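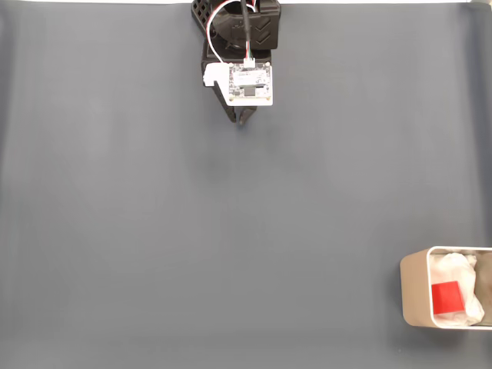

Ticket 305: Scheduled export from Dokora stops with timeout
Opened: 2025-02-01
Reporter: Maureen Cheetham
Component: Stistener connector
Status: Resolved

Nightly export of the parts catalog ends early. The output file is written but holds only the first part of the table. Manual export from the Dokora admin page completes.

Log excerpt:
WARN connection idle, 60 s limit reached
ERROR export aborted, partial file kept

Tried so far:
Restarted the Stistener service. No change.
Reduced batch size. Export got further, then stopped with the same error.
Ran the job under the admin account. No change. 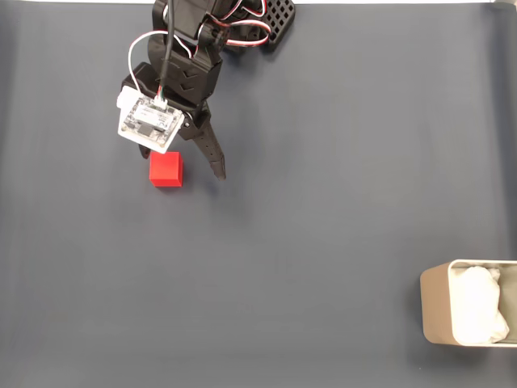 Reply from Nuttall support: The manual export does not pass through the proxy. Please check the idle timeout there and send the value.

Proxy timeout was 60 seconds, set during the January update. The supplier price query on the Drosov server takes up to 21 minutes and sends nothing until it finishes. Raised the timeout to 30 minutes and restarted the proxy.

Export completed on the next 3 scheduled runs. Row counts match the source table. Partial files deleted from the export folder. Batch size put back to the default.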